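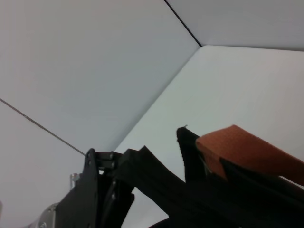
Page last changed: June, 7:58 a.m.

Home | Ask | Unanswered | Rooms & Walls | Log in

Thin dark lines where white panels meet. Fill them or leave them?
Posted by Stivard in Rooms & Walls

I have a small white enclosure made of matte panels, and up in the corner where three of them come together there are thin dark seams. One panel also looks a bit pinker and duller than the one over it, though I'm told they're all the same white. The shop in Flundthorpe wants $65 for a "seam kit," which sounds to me like a tube of caulk with a nice label. Is there any reason to buy it? Will filling even get rid of the lines?

Ulloa
I'd keep the $65. Plain white paintable caulk does this job, and I've never seen a kit that did it better. But first ask if you'll ever need the panels apart, and check whether they move when you push near the joint. If they move, the caulk will crack and you'll have a worse line than you started with. On the color, I wouldn't believe "all the same white" or your own eyes yet. Panels facing different ways catch light differently. Hold one sheet of printer paper flat on each panel in turn. If the paper changes the same way, it's the light.

flatpaint71
just paint the whole thing, two coats, seams gone. did mine in an afternoon

Vuvitmont
Paint won't bridge an open gap, whatever the last post says. It might hide a hairline for a month. I left mine alone and stopped looking up.

Related
Matte or satin for a small white space?
Caulk turned yellow after one summer
Getting scuffs off matte panels (58 replies)

Back to Rooms & Walls | Next | Top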